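November 29, 2018

Long day, and my head is full of prices. The budget for the second bench must be with Struan Semple before the end of tomorrow, and this morning I still had three different versions of it in three different files. I made tea and decided to keep only one. The other two I moved to a folder named "old", where I will surely open them again next week by mistake.

The big question is the hands. The offer from Bouvier is for the simple gripper, two fingers, very solid, with a good warranty. The offer from Plorolance is for hands with five fingers, like those we have on the first bench, and the price is higher for each hand and higher again for the spare parts. In September I was sure that we should buy the simple ones and save the difference. Now I am less sure. I spent the first hour after lunch beside the bench and looked at the apple task, which is a small task, but it asks for more from a hand than I believed when I wrote the first plan.

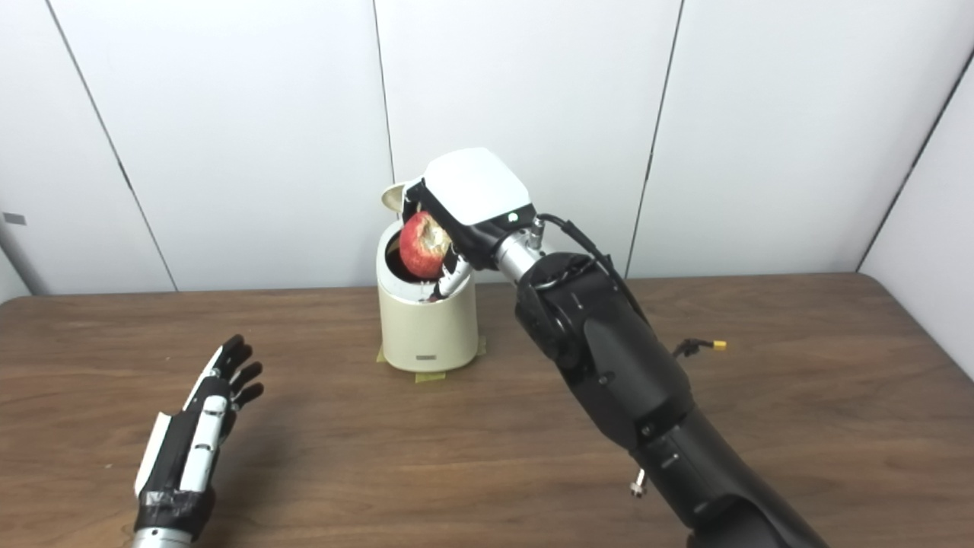 Right hand with the apple at the rim of the bin, left hand waiting.

An apple is round and a bit heavy, and the opening of the bin is not large. One can say that two fingers are enough for this. Maybe yes. But the same bench must do the lids and the cloths in spring, and I do not want to write a second request in March to ask for what I did not dare to ask for in November.

So I put both options in the table, with the spare parts in their own line. Each spare finger set from Plorolance costs 600, and I want two sets. The full amount for the hands, with cables and the sets, comes to 3,656 more than the Bouvier offer. I checked this number with the calculator and after that on paper, as my father did with the electricity bill. It stayed the same, unfortunately.

The cheap things took me more time than the expensive ones. Tape, bins with a lid, a new tabletop, the wall panels. I had forgotten the tabletop completely in the first version -- it was just not there, as if the robot would work in the air.

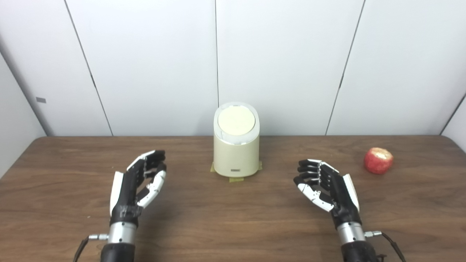 Struan thinks I should stop there and not add anything more to the list. He wrote back at four that a plan with five fingers on each hand is fine for him if I can show which tasks need them, and that he would sooner pay for good hands once than for repairs every quarter, but the shipping from Skastlow must be inside the total and not in a footnote. He is right about the footnote. I had hidden it a little.

I corrected it. Shipping is now a normal line, the same size of letters as the rest. Skastlow gives a delivery time of 15 weeks for the arms, which I find very long, and they will not promise a date before the deposit is paid. If the deposit goes out before Christmas, we are in the spring with the arms. If it goes out in January, the lids and the cloths will have to wait, and I will have to explain it in the meeting.

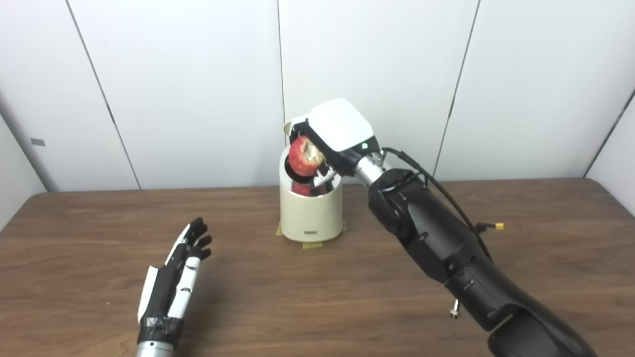 For the forearms I also asked about cable covers. The cables make a loop on the outside of the arm, and I am always a little afraid for them when an arm moves close to something. Panmont sells a soft sleeve for this, not expensive, and I wrote in five of them. Struan may cross them out. I would cross them out myself if I were him and did not know how much a stopped day costs.

What I still miss is a number for training time. Last year I wrote nothing for it, and then the hours had to come from somewhere, and they came from my evenings. This time I give it a line of its own, even if it looks ugly near the total.

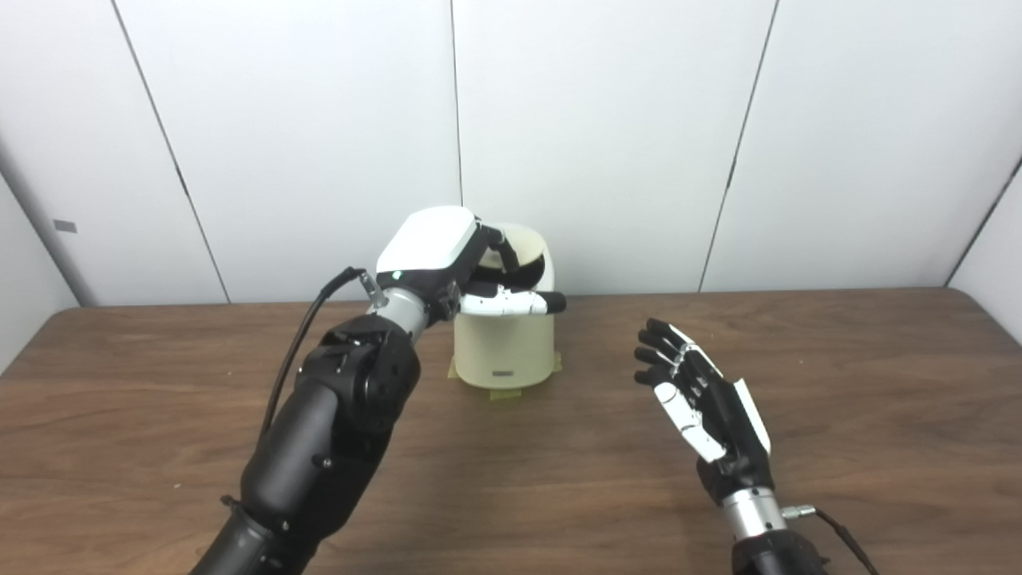 There is also the question of left and right. Plorolance sells the hands one by one, and I was thinking to take two right and only one left, so that we have a reserve for the side that works more. Then I remembered that we also give work to the left one, and I put it back to one pair. A reserve can come with the next budget, if there is a next budget.

I sent the file at twenty past seven. Then I opened it again to check the shipping line, and of course I found a spelling mistake in the title. "Equipement". I sent it a second time. Tomorrow I must call Bouvier and ask how long their offer stays valid, in case the answer is no.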